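So, the Lirker arm and the paper cups, part whatever. A few of you kindly asked how Tuesday went, and bless you for that, because it went badly and I've been wanting to tell someone!

**2/** The fault is in the grip force. We set it to 30, it behaves beautifully all morning, and then with no warning the log shows 92 and the poor cup gets squeezed like a lemon. No alarm, no stop, nothing on the screen.

**3/** Elmarie Potgieter thinks the limit gets lost whenever the controller wakes from standby and falls back to the factory 100. I think she's right (she usually is), so we're keeping standby off and everyone's hands well away from the fingers until Plandovik sends a fix.

**4/** Paper cup in the gripper, brown spill next to it, cloth on the table. I do love this job, mostly. 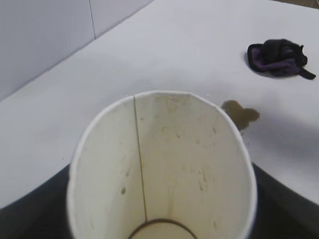
Thierry Aubert: Same fallback on ours at Helside, and switching standby off only helped until the next power cut. Put the limit in the startup script too, and please don't run it with anyone reaching in for the cup.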